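Notes, session 6 - shared cells, two arms, one table
October 15, 2021
W. Seyoum

Picking up where we stopped. Risk assessment comes first, before anybody picks a gripper or a speed. Task by task, not one form for the whole cell.

Floor line. People stay behind it while either arm is powered. Standing at the table edge counts as inside. Stools, chairs, loose cables on the floor - all go in the walkthrough notes.

Speed cap for our lab is 700 mm/s with people in the room, lower in teach mode. House rule, don't quote it as a standard in your reports.

Two arms means overlap. Draw the shared zone on the table plan, one arm in it at a time unless the task is a handover. The Satik group wrote theirs up as log entry 2141, read it before lab, its short. 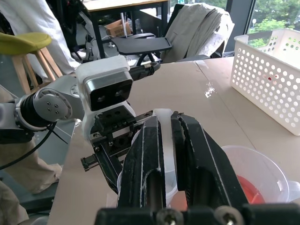
Handovers then. Receiving arm closes first, giving arm opens second, and there is a check in between. Thin plastic gives under the fingers, so set grip force for the container and write the number down. Don't carry over the default.

Liquids:
- open containers stay low and away from joints and connectors
- no pass over the other arm's camera or cable
- wipes within reach of the operator, not accross the table
- spill = stop both arms, then clean

Cables. Check strain relief at the wrist with the arm at full reach, both directions. Most of the Dandholm stops last January were a plug working loose.

E-stop: one button stops both. Test at start of every session, initial the sheet.

For next time - read the Flundel checklist, bring your own zone drawing. Room 1898.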